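Home Shop Catalog Puzzles Blocks Sorting Delivery Contact

Lamia Number Puzzle, Wooden, Blue Board
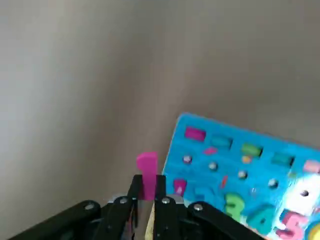 Catalog no. 17, page 69

We have sold a lot of number boards and most of them promise too much. The maker's leaflet for the Lamia says it "builds a mathematical mind." We would call it a wooden puzzle. A child who fits a 1 into a hole has matched a shape, and may or may not care that the shape means one of anything. If you want counting, you will still have to sit down and count.

With that out of the way, it is a decent puzzle. The board is sky blue with rounded corners. The 1 is a loud magenta-pink, with a flat matte finish and a proper flag at the top, so it reads as a 1 and can't be mistaken for a plain stick. Some boards we turned down had exactly that problem. The Trestar was the worst of them.

Huw Wynne in our stockroom likes that the 1 can be held upright by its stem. I am less excited. A narrow numeral is the easiest one to lose down the side of a couch, and Lamia does not sell single replacements. We asked in August and got a polite no.

Ages: the leaflet says 2 and up. Špela Yordanov, who tests for us, thinks that is hopeful for the numbers and fair for the colors. Expect some hammering with the pieces at first.

Care: wipe with a damp cloth and dry it right away. Please don't soak it. The leaflet calls the paint "lifetime." We don't know whose lifetime, so we guarantee the finish for 300 days and no longer.

Storage: no bag or lid included. The Palis drawstring bag holds the board if you put it in corner first. The Jacquet tray is too shallow and we wish their catalog would stop suggesting it.

Returns accepted with all pieces present. Check under the couch before you write to us.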